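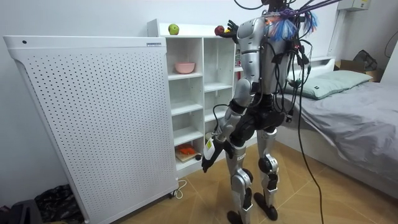
Cube shelving
Written by Jurgita Hunt — last changed 4 Jul 2021

Cube shelving (also open-cube unit, cubby shelf) is a piece of storage furniture made of square compartments, open at the front and arranged in columns. It is used in bedrooms, children's rooms and small flats, where it often takes the place of a chest of drawers. White is the most usual colour.

The compartments are called cubbies. They hold books, folded clothes, bowls, boards and other household things, and the flat top serves as one more shelf, for example for fruit.
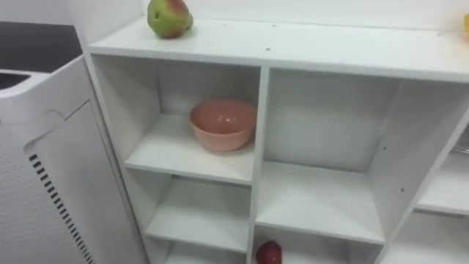

Sizes differ from one maker to another. The Lenda unit by Skirnano is 770 mm high and weighs 20 kg, while the Trunetti model is sold with or without a back panel. A unit without a back is lighter, but it moves sideways more easily — for this reason it should be fixed to the wall.

In the Liepiņa series, changed last December, the boards are joined with wooden pins and the screw holes are closed with small caps.

See also: Bookcase; Room divider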